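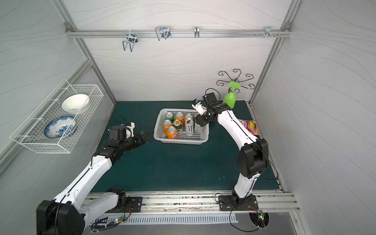 Tirden street tree list

Street and park trees in Nikville, one row per tree. Started as a spreadsheet, now a CSV. Still a bit rough.

What's in it

520 trees, 8 columns. Species, common name, street, nearest house number, trunk girth in cm, canopy colour in fall, condition, notes.
Girth taken at chest height with a cloth tape. Multi-stem trees: biggest stem only.
Condition is good / fair / poor. Judgement call, sorry.

Known problems

Mac Carthaigh Park only half done, creek side missing.
Maples and planes mixed up on 3 streets, see notes column.
Blank girth = couldn't reach the trunk (hedges, parked cars). Not zero!! Don't avarage them in.
Street names follow the old council map. Ivari Lane is still in there as Ivari Road.

Changes

12 October 2023: fixed spelling of species names, removed duplicates
July: first upload

Use

Free for anything, credit woud be nice. Corrections to Sorcha Foley. Park rows are Kieran Cronin's, ask him first.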